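Vellico Marble Countertop Care Kit

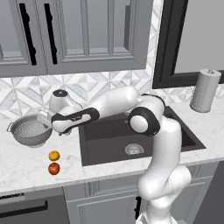

White marble kitchen counter with a metal colander.

The Vellico kit covers routine cleaning and sealing of polished or honed marble. It contains a 500 ml bottle of cleaner, a bottle of sealer, two cloths and an applicator pad. Item no. 2745.

How to use
Wipe off crumbs and grease with warm water. Spray on the cleaner, leave it for a minute and wipe dry. Let the stone dry overnight before sealing. Spread the sealer thinly with the pad, working toward the sink, and buff off what is left after ten minutes. Most kitchens need a new coat once a year.

Sealer slows down stains. It does not stop etching from lemon juice, vinegar or wine, so wipe up those spills right away. Do not use the kit on laminate or unglazed tile.

Refills
Cleaner and sealer are sold separately. Replacement pads come in packs of four and also fit the older Alar applicator.

Shipping
Orders placed before 2 p.m. ship the same day. The sealer cannot be sent by air.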